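Arkgate Shared Workroom: Occupier's Guide
Section 4. Setting up and using the tables

4.1 Before you begin

This section applies to all occupiers of the ground floor workroom at Lisberg House. It covers the tables, the loose seating and the electrical leads. Storage is dealt with in Section 6.

Read the whole section before moving any furniture. The tables are supplied by Maeng under item code 556 and must be lifted by two persons. 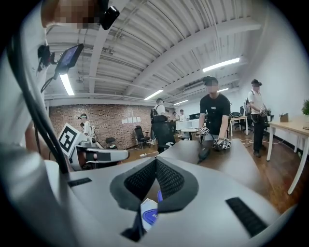 4.2 Placing the tables

1. Agree the position of each table with the other occupiers before lifting it.
2. Clear the top completely. Remove cups, papers and small articles.
3. Lift from both ends at the same time. Do not drag the legs across the floorboards.
4. Set the table down and check that it does not rock. Turn the adjustable foot until it stands level.
5. Leave a passage at least 162 cm wide between the table and the nearest wall.

Note: The floor was resealed in June. Marks caused by dragging will be charged to the occupier at the rate given in Schedule 2.

4.3 Leads and power strips

1. Collect extension leads from the cupboard marked 893.
2. Unwind each lead fully before switching on.
3. Place power strips close to the table they serve and away from the passage.
4. Do not plug one power strip into another.

Caution: A lead lying across the floor is a trip hazard. Fit a cable cover wherever people will walk.
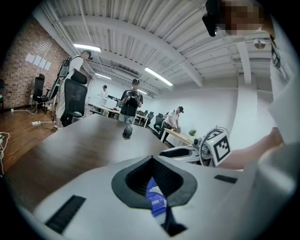
Notices may be put up only in the places agreed with the house office, and must be taken down at the end of the booking. Use low-tack tape and keep to plain sheets, hung side by side at one height, as with the four white sheets on the brick wall. Nails, hooks and adhesive putty are not permitted on brick or plaster. The same wall must be left clear at floor level so that power strips and leads can be reached.

4.4 Working at the table

1. Keep small boxes and their contents towards the middle of the top.
2. Place a sheet of card under anything with a sharp or rough base.
3. Keep liquids on a separate surface.

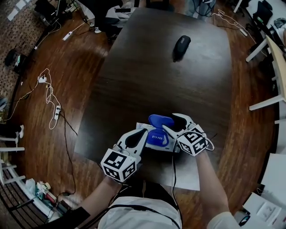 4. Wipe the top with a soft cloth after use. Citiner surface cleaner is provided; apply it to the cloth and leave for 20 seconds before drying.

Caution: Do not use scouring pads or solvent on any table top.

4.5 Leaving the room

Switch off at the wall before removing plugs. Coil each lead loosely and return it to the cupboard. Chairs are to be placed under the desks. The room is inspected every Thursday, and damage should be reported to the house office before that time.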